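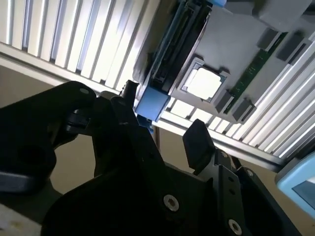 Aug 20, 2021. Protective stop on the Casivik cell during the memory module pick, run 14 of the Nirnus sequence. The arm was going in for the module on the gray fixture and faulted on force before the fingers closed. I left everything where it stopped and pulled the log before touching the pendant. Going by the wrist view, the green module is sitting on a diagonal between its black retaining clips with the white processor chip next to it in the square socket, so in that camera the two parts are close neighbors and a small sideways error matters. Error code in the log is 3,431, which the Stada manual lists as "external force over limit, Z." Last good cycle was 1,451 on the counter.

Checked so far:

Payload setting. Correct for this gripper, and it matched the sheet taped inside the cabinet door.

Force limit. Set to 50 N. It was supposed to be lower for anything around the processor. Someone (possibly me) restored the August backup and that put the old value back. So the arm pushed harder than we wanted before it gave up.

Tool center point. Off in Z by almost 2 mm compared with the value in the Naciri file. I think this is the real cause. The offset was taught before the gripper came off for cleaning and it was never taught again.

Went through the gripper screws with the hex key. One on the right-hand plate took a bit of a turn, the others were tight. Can't say if it was loose before the stop or if it worked loose from it. Marked all of them with paint pen so we can tell next time.

Backed the arm out in manual at low speed, straight up, no rotation. No contact noise. Moved it to the parking pose over the rear of the tower and put the cell in hold. 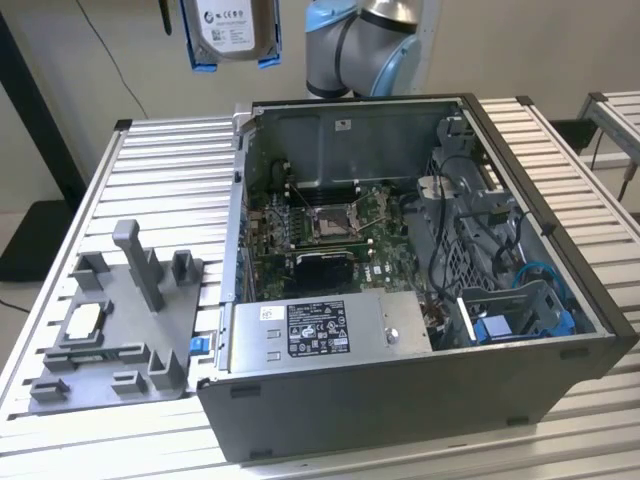
Cell with the tower on its side and the fixture plate to its left.

CPU socket on the board is empty with the lever up, so nothing to bend there except the pins. Looked at those with the loupe and they seem fine. Put the processor down as "do not use" until it has been tested in another board. Same for the memory module.

Safety note: the stop worked, but the e-stop on the bench side was behind a parts bin when I went to reach for it. Bin moved. Keep that spot clear.

Still to do: reteach the TCP, put the force limit back down and save a new backup under a new name, then dry run with no parts on the fixture. Nirnus sequence stays locked out until that has been signed off. Old backup is still on the cell PC, don't load it.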